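Why I fell for slow trains (and a few things I pack for them)

I got back from Gerlach in March, after nine hours in a window seat, and I've been boring everyone with it ever since. So now it's your turn! The trip is 1067 kilometers end to end if you do all of it, and I did all of it, with one change at Merus and a very good cheese roll in between.

I used to fly this route. Door to door, the plane saves you an afternoon at best, and you spend that afternoon in lines with your belt in your hand. On the train I read most of a novel, watched a river turn up on the left and then on the right, and slept with my mouth open through an entire mountain range.

The stop at Merus

The timetable gives you 39 minutes to change trains, and please don't spend them on the platform. Go out through the side doors, cross the tram tracks and there's a bakery with steamed-up windows and the best poppy seed cake I've eaten in years. They wrap it in brown paper if you tell them you're catching a train. I bought two slices and both were gone before we'd cleared the suburbs.

The second train is older than the first, with compartments and proper sliding doors, and the windows still open at the top. I love these cars so much. The seats are a bit saggy, the heating has two settings (off and toast), and the little fold-down tables wobble, so drink the top third of your tea before you put it down.

From here the line follows the valley and the views get better by the mile. Factories and lumber yards first, then orchards, then that long stretch with the lake – sit on the right for it.
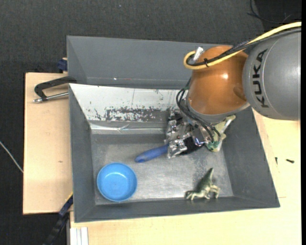

What goes in my bag

A scarf, always, even in summer. It's a pillow, a blanket and a curtain. I also take a real mug, because paper cups and curves don't get along, and a paperback I won't mind leaving behind on the shelf at the other end.

Food is where I go overboard. Boiled eggs are rude in a compartment, so I stick to bread, hard cheese, apples and something sweet to pass around. Offer your cookies early! I got a whole lesson in a card game called Grorkier out of half a pack of ginger snaps, and I still don't understand the scoring, but I'd play it again tomorrow.

Tickets

Book the long leg first and the short one after. The cheap seats go on sale 90 days ahead and the window seats disappear fast. If you can only get an aisle, take it anyway and spend some time standing in the corridor, where there's a rail at elbow height and a breeze.

Next up is the night train to Clarkari. I've never slept in a top bunk on rails, I've already bought new earplugs, and I'm hoping to go before the summer crowds. If you've done it, tell me which end of the train is quieter!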